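Lobo Kitchen Demonstrations — README

Hello, and thanks for downloading! Lobo is a collection of tabletop cooking demonstrations for training manipulation policies, put together by Rodrigo Henriques and Lourenço Magalhães at Handia. We started it in January because we wanted kitchen examples with the clutter left in, and we got rather attached to it along the way.

Everything was recorded with hand-held grippers, from the camera on the tool itself.

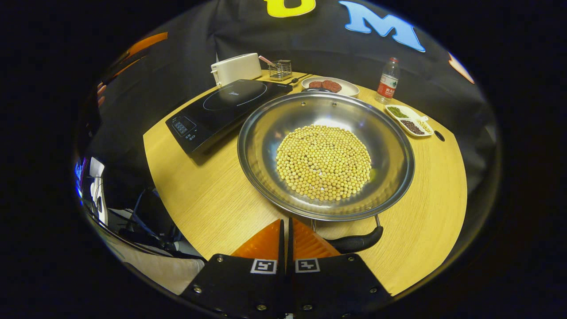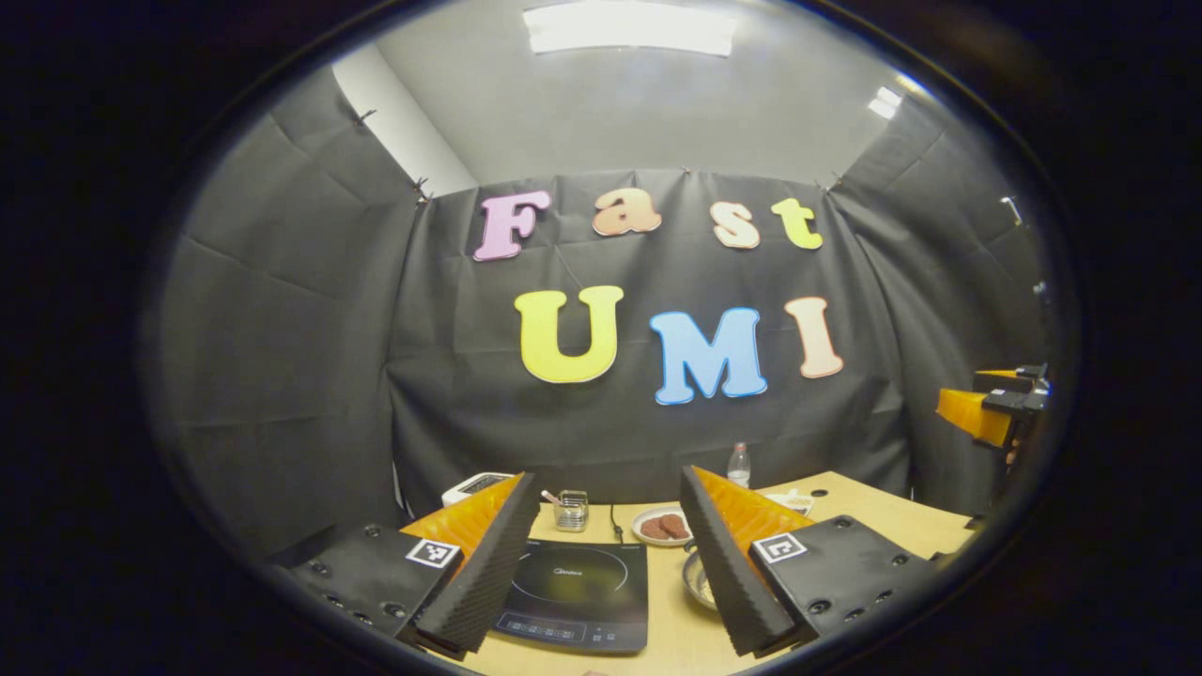
What you get

This release has 1,122 episodes, split into 20 task folders. An episode is one attempt at one task, from picking the gripper up to putting it down again, and it comes with the wrist video, the tool path, the jaw opening at every step and a short sentence in plain English saying what the person was trying to do. We wrote those sentences by hand, so please expect the odd typo (and Rodrigo's habit of calling every dish a bowl).

How we gathered it

Before each episode we moved the dishes and the cookware a little, sometimes a lot, so that a policy can't simply learn one spot on the table by heart. We asked people to work at a comfortable pace and to keep going after a fumble — a second try at a handle is useful to have, and those episodes are marked "retry" in the notes column.

Folder 19 is the odd one. It was recorded after we changed the calibration, so load it with the settings file that sits inside it and leave the main one alone.

Using it

Unpack the archive, point the Virnance loader at the top folder and run the check script first. It takes a while on a slow disk, so go and make some tea. If you train on a subset, please split by session and keep neighboring episodes together, or your test scores will look nicer than they should.

Known gaps

We have very few left-handed demonstrations, and no sound. The 2 longest tasks have uneven start points, which Lourenço is still cleaning up on the Grargate branch.

Last updated May 6, 2025. Bug reports are very welcome, and please include the episode name.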